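Setting up a shared desk: speaker notes
Gaetano Tedesco, Sevgate staff morning, 2020-08-17

Slide 1. Title
Say good morning, wait for the back row to sit down. Mention that the handout is by the door. Talk is 30 minutes with questions at the end.

Slide 2. Why desks
We have 128 desks over two floors and 200 people who use them in a normal week. Most of the complaints we had in June were small ones: crumbs, cables, a keyboard left on a chair. I will stick to the small ones today. Chairs are covered by Dalisay after the break, so pass on any chair questions.

Slide 3. The bare minimum
Every shared desk keeps a monitor, a keyboard and a mouse. Anything else goes home, goes in a locker or goes in a basket. Read the list out slowly. Pause for the people who will ask about plants. (Small plants are fine on the window sills.)

Slide 4. Where things go
Monitor towards the back of the desk. Keyboard in front of it. Mouse to the right of the keyboard, and left-handers please put it back there when you finish. Leave the front strip of the desk clear for a notebook.
Mention the modesty boards. They are screwed on and should not be used for resting feet. Two have come loose on the Gultilier side already.

Slide 5. Baskets
Plastic ones with holes in the sides, so you can see what is in them without tipping them out. Blue was what the supplier had. They stay off the desk top. One basket per pair of desks, emptied on Friday afternoon. What is left over goes to the Nikix cupboard and is kept for a month.
Clear plastic wrapping goes straight in the recycling, please, and does not get stored in case it comes in useful.
Leave the picture up for a minute and let people look at the desk at the back: white top, pale wood sides, monitor, keyboard, mouse.

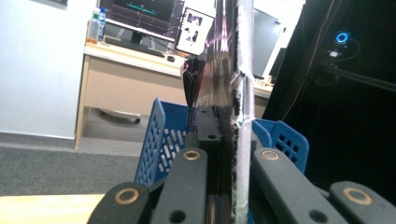

Slide 6. Tape
Short section. White tape is fine for bundling things for a day or two. After that it frays and picks up dirt, and the glue stays behind when you pull it off. Use the reusable ties from the stationery drawer. We spent 2,000 on new desk tops last year and I would like them to last.

Slide 7. End of day
Screen off or locked. Mouse and keyboard back in place. Wipe the top with the spray, not the kitchen cloth. Push the chair in.
Ask for a show of hands: who knew where the spray was kept? It is under the sink on both floors.

Slide 8. Questions
If the booking system comes up, say it is being looked at and take names. Finish by ten to eleven, tea is in the corridor.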